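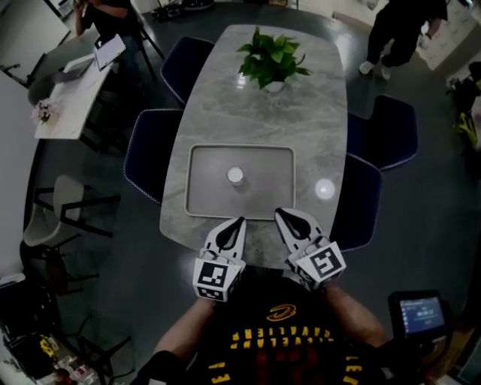

**1/** Chronische Nierenerkrankung (CNE) bei der Katze, kurzer Thread zur Urinprobe. Der häufigste Fehler liegt vor dem Labor, beim Auffangen. Geeignet ist ein kleiner zylindrischer Becher, weiß, auf einem flachen Tablett mit hochgezogenem Rand, wie oben auf dem Tisch. Vor Gebrauch heiß ausspülen, kein Spülmittel: Reste verfälschen den Teststreifen.

**2/** Erste Messgröße ist das spezifische Gewicht, bestimmt mit dem Refraktometer. Über 1,035 konzentriert die Niere in der Regel ausreichend. Liegt der Wert wiederholt darunter und ist Kreatinin oder SDMA erhöht, besteht Verdacht auf CNE. Das Feld "SG" auf dem Teststreifen ist bei Katzen unbrauchbar, bitte ignorieren.

**3/** Morgenurin bevorzugen. Kühlen, wenn die Probe nicht sofort in die Praxis geht. Für das Sediment gilt: je frischer, desto besser. Nach längerem Stehen bilden sich Kristalle, die in der Blase nie vorhanden waren.

**4/** Protein/Kreatinin-Quotient (UPC): unter 0,2 unauffällig, 0,2 bis 0,4 grenzwertig, darüber Proteinurie. Nur bei inaktivem Sediment interpretieren. Ein Harnwegsinfekt treibt den Wert hoch und muss vorher ausgeschlossen werden.

**5/** Beispiel aus meiner Liste: Susley, Kätzin, 15 Jahre. Kreatinin im September 200 µmol/l, Kontrolle 311 µmol/l. Laut IRIS ist das der Übergang von Stadium 2 zu Stadium 3. Gestaged wird immer am stabilen, hydrierten Tier, ein Einzelwert bei Exsikkose zählt nicht.

**6/** Blutdruck gehört dazu. Systolisch ab 160 mmHg bei wiederholter Messung: Augenhintergrund ansehen, Therapie besprechen. Die Katze vorher in Ruhe ankommen lassen, den ersten Messwert verwerfen.

**7/** Futter: Phosphorreduktion ab Stadium 2, Umstellung über mehrere Wochen. Frisst die Katze die Diät nicht, hat Energieaufnahme Vorrang. Phosphatbinder nur mit dem Futter, nüchtern gegeben sind sie wirkungslos.

**8/** Nachfrage von Zuleica Holanda: ob sich nicht saugende Streu eignet. Ja, für SG und Teststreifen. Für eine Kultur nein, dafür braucht es die Zystozentese.

**9/** Die Tabelle mit den Kontrollintervallen kommt am Samstag. Korrekturen zu 4/ gern als Antwort darunter, am besten mit Quelle.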